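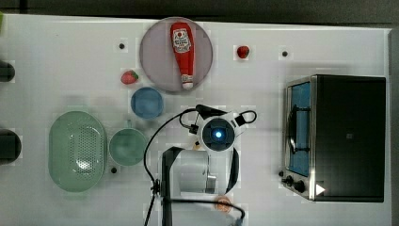 Why does fruit go brown when you cut it open?

Air gets in. The insides of an apple or a banana are packed with tiny rooms called cells, and inside those rooms are chemicals that are kept apart, a bit like cousins at a wedding. Your knife knocks down the walls. The chemicals meet each other, they meet the oxygen in the air, and the result is brown.

The helper that gets this going is an enzyme. Enzymes are very small and very busy, and this one has a very long name (polyphenol oxidase, if you want to annoy someone at dinner). Plants may even find it useful, as the brown stuff can help keep germs out of a wound. The apple has no idea it's in your lunchbox. It thinks it can still be saved.

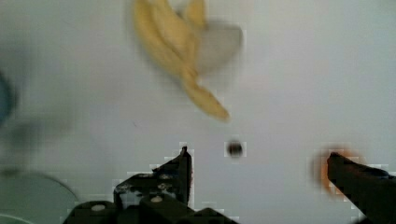
By Pendo Temba
Kitchen Science for Kids, Wednesday page

Bananas are the drama queens of the fruit bowl. You don't even need a knife. Drop one in a backpack, put a math book on top, and by noon it has bruises. Squashing breaks cells just as well as cutting does.

Strawberries don't go brown the same way, but don't be fooled. They turn soft and furry instead, usually the day after you decided to save them for later.

So can you stop the browning? You can slow it down. Lemon juice works because the enzyme hates acid. Cold slows it too, although a banana in the fridge will get a black skin and look terrible while being perfectly fine inside. Cooking finishes the enzyme off, and that's why applesauce stays a nice color.

Try it at home

Ask a grown-up to cut an apple into 2 slices. Brush one with lemon juice and leave the other alone. Put them on a plate, go and do something else, and come back in an hour. My neighbor Jabari tried this and ate the plain slice after ten minutes, so his results were not very scientific.

Is brown fruit safe to eat? If it was just cut and has gone a little brown, yes. It may taste a bit flat. If it smells odd or has fuzz on it, that's mold, and mold goes in the trash.

Next week: why onions make you cry, even when you aren't sad.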